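An Afternoon at the Flandton Open Day

I almost didn't go. It was gray out, the drive from Miltstead is longer than I ever remember it being, and I had promised myself I'd finally clear out the garage. But the flyer had been on the fridge since November, and I have a soft spot for any place that opens its doors and lets regular people wander around, so off I went with a thermos and my good shoes.

The Flandton workshop is out past the feed store, and you'd drive right by it if it weren't for the sign. They took us around in groups of up to 10, and mine was the Wednesday afternoon one, mostly retired folks and two very serious boys who asked better questions than the rest of us put together. First came Lolline, their little delivery cart, who rolled down the hallway with a plate of cookies (oatmeal, very good). Then we got to the part I'd really come for, where they teach the robot they call Simon how to handle things around the house.

You hold a gripper in each hand and do the job yourself, and the recordings go toward teaching Simon to do it. The practice job was a mug and a basket, about as homey as it gets.
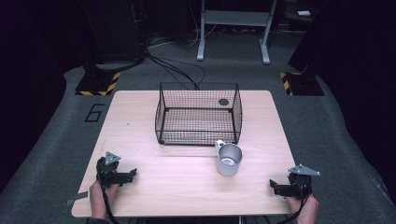 Page 2 of 8

I'd pictured something out of the movies, and what we got was a wood-grain table, a black wire basket and a silver mug a lot like the one I take camping. I loved that! Both grippers are black, with a triangular metal plate on top and a cable trailing off, and you wrap your fingers around the base of each one.

When my turn came I was hopeless. Your hands want to do what they've always done, and there's this gadget in between – like eating soup with mittens on. The young woman running the table was very patient with me and said most visitors rush it, so I slowed way down and did a little better after that. One of the serious boys went next and made me look silly, of course.

I stayed for coffee afterward and got home well after dark. The garage is still a mess, and I've already asked them to put me on the list for the spring one.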